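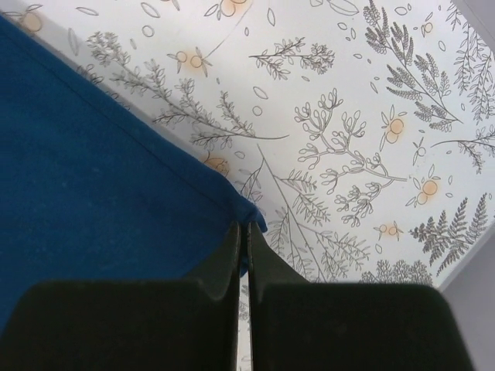 Vista de la cámara de muñeca con los dos dedos sobre la esquina de la tela azul.

4. Comparar pinzas con tela

Si has llegado hasta aquí, ya tienes los dos brazos atornillados a sus placas, los motores con su número y el controlador Molulska respondiendo. ¡Enhorabuena, la parte aburrida se acabó! En esta sección te cuento cómo pruebo yo los dedos con ropa, que es donde se nota de verdad la diferencia entre un juego y otro. Con cubos y botes casi cualquier pinza queda bien; con una camiseta, no tanto.

Yo trabajo con dos juegos: los Romex, que son los que vienen montados de serie, y los Kallik, algo más blandos en la punta. Puedes usar otros, pero entonces tendrás que rehacer el cierre del paso 3.

4.1 Antes de empezar

1. Apaga el controlador y monta el mismo juego de dedos en los dos brazos. No mezcles (yo lo hice una tarde entera y tuve que tirar todos los datos).

2. Enciende, lleva los dos brazos a reposo y abre las pinzas del todo.

3. Ajusta la fuerza de cierre a 70 en la pantalla de Molulska. Con menos se escapan los dobladillos gruesos y con más los dedos se doblan un poco y dejan de cerrar parejos.

4. Abre la cámara de muñeca y comprueba que ves las dos puntas. Si solo aparece una, afloja el soporte, gíralo un pelín y vuelve a apretar.

Nota: me gusta usar un mantel estampado. Las cámaras Barbieri enfocan mucho mejor con dibujo debajo que con una mesa lisa, y además se aprecia enseguida si la tela se ha corrido, porque tienes hojas y flores de referencia por todas partes.

PRECAUCIÓN: mantén las manos fuera de la mesa mientras el controlador esté en modo activo. Los brazos parecen lentos hasta que dejan de serlo.

4.2 Prueba de esquina

5. Extiende la prenda y lleva una pinza hasta una esquina, con las puntas a los lados del dobladillo.

6. Cierra y espera a que el motor deje de moverse. Mira la cámara de muñeca: busca un pequeño pliegue de tela que asome por encima de las puntas. Para mí esa es la señal de un buen agarre. Si solo ves un hilito entre los dedos, abre y repite un poco más adentro.

7. Sube la pinza despacio, aguanta, baja y suelta. Apunta si la esquina se ha quedado en los dedos o se ha resbalado por el camino.

8. Repite hasta completar 14 intentos por juego. Sé que es un rollo, pero con tres o cuatro no se distingue una mala pinza de una mala tarde.

4.3 Prueba a dos brazos

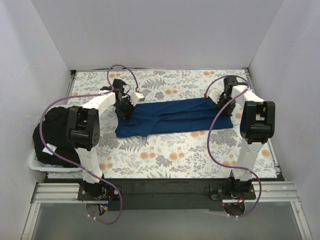
Las dos pinzas en los extremos de la prenda, con un cable morado por brazo.

Esta es mi favorita, y también la que más rabia da cuando sale mal. Se trata de coger la prenda por los dos extremos a la vez, así que cualquier diferencia de altura entre los brazos salta a la vista.

9. Coloca la prenda alargada, a lo ancho de la mesa. No hace falta plancharla ni dejarla perfecta; con arrugas la prueba es más realista.

10. Baja los dos brazos a la vez hasta que los dedos toquen la tela. Si uno llega antes, corrige su altura en el menú del brazo, nunca empujándolo con la mano.

11. Cierra las dos pinzas y separa los brazos 17 mm. La tela debería tensarse sin soltarse de ningún lado.

12. Mira los cables antes de seguir. Tienen que formar un arco amplio por encima de cada pinza y bajar con holgura hasta la base. Si alguno tira del conector, para y dale más cable.

Nota: deja las bridas flojas en la parte baja del bucle. Las muy apretadas acaban marcando la funda, y cambiar un cable con el brazo montado es un suplicio.

PRECAUCIÓN: no pases de 400 en la velocidad durante esta prueba. Yo lo intenté por encima y una pinza se me llevó el mantel.

4.4 Prueba con la prenda doblada

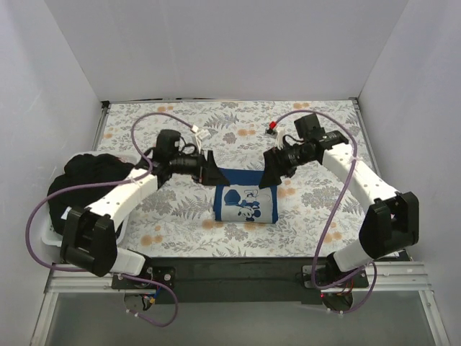 13. Pon la prenda doblada en el centro, con un borde recto hacia el fondo, y acerca una pinza a cada esquina de ese borde. Deja hueco entre las dos para que no se rocen al cerrar.

14. Cierra con la misma fuerza de antes y levanta solo un poco. Fíjate en cuántas capas vienen con los dedos: si querías todas y sube solo la de arriba, baja algo más la punta y vuelve a probar. Los dedos en cuña ayudan bastante a meterse debajo.

15. Guarda el registro con el nombre del juego de dedos, apaga, cambia al otro juego y vuelve al paso 1.

Si ves un resultado muy raro en un solo brazo, revisa primero los tornillos de los dedos. A mí se me aflojan cada pocas sesiones, sobre todo los del lado derecho. La limpieza de las puntas y el cambio de almohadillas están en la sección 5.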